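«El árbol de mesa se vende por lo que se pone al lado»

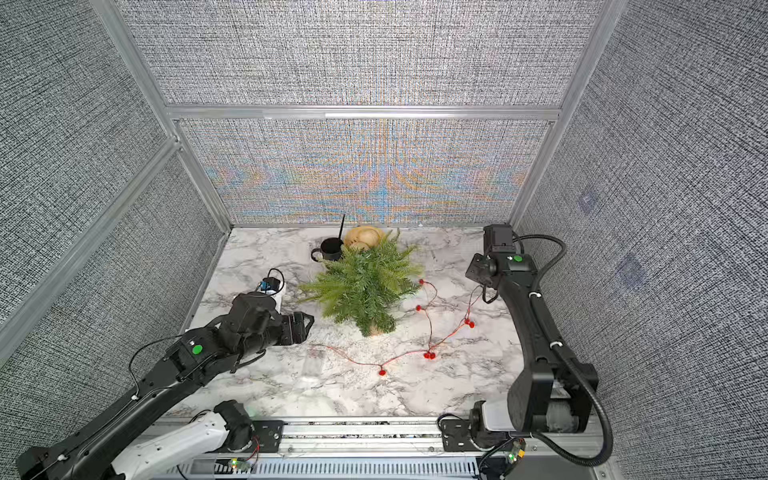
Plallard, 14 de septiembre de 2019

En el taller de Lestwood la Navidad empieza en verano. La responsable de decoración de temporada lleva seis años preparando las mesas que la tienda enseña a sus clientes desde noviembre, y prefiere hablar de tamaños y de precios antes que de tendencias. Nos recibe a primera hora, con el pedido del año ya cerrado: 600 abetos artificiales de sobremesa.

«El año pasado pedimos menos y nos quedamos cortos», explica. «La gente vive en pisos pequeños. Un árbol de dos metros hay que guardarlo once meses en algún sitio. Uno de mesa cabe en el altillo».

El modelo que más le gusta tiene las agujas densas, de aspecto plumoso, y una base pequeña de madera clara. Pregunta obligada: ¿se nota que es artificial? «De cerca, claro que se nota. Yo no intento engañar a nadie. Lo que pido es que esté tupido y que no se vea el alambre del tronco. Hay que abrir las ramas una a una, empezando por abajo. Se tarda 14 minutos si se hace bien, y casi todo el mundo lo deja a medias».

Sobre las luces tiene una opinión firme. Le interesan las tiras de hilo fino, y este año ha escogido una de cable rojo con bombillas pequeñas, también rojas, en grupitos. «Antes de ponerla la extiendo sobre la mesa, en curvas anchas. Si la sacas de la caja y vas directamente al árbol, a la segunda vuelta ya tienes un nudo». Recomienda empezar por la parte de atrás y no apretar el hilo contra las ramas.

La superficie también cuenta. En el taller trabaja con un tablero de mármol blanco y gris, que según ella va bien con el verde oscuro. «Con un mantel estampado el árbol desaparece. Si la mesa es de madera oscura, pongo debajo un paño liso».

Detrás del abeto suele colocar algo de comer. Esta temporada son panecillos redondos y dorados, medio tapados por las ramas, y a un lado una taza negra. «Una mesa con adornos y nada más parece un escaparate. Un pan y una taza ya parecen una casa. La taza la quería negra; la roja de siempre me cansaba».

El conjunto de árbol y luces costará 95 euros en la tienda y algo menos en Panolo, el mercado de invierno donde Lestwood monta puesto todos los años. Ella reconoce que el precio le parece alto y que lo discutió con el departamento de compras. «Perdí», dice.

¿Y en su casa? «En mi casa no pongo nada hasta mediados de diciembre. Para entonces llevo meses viendo abetos». El próximo encargo, las mesas de primavera, ya está sobre su escritorio.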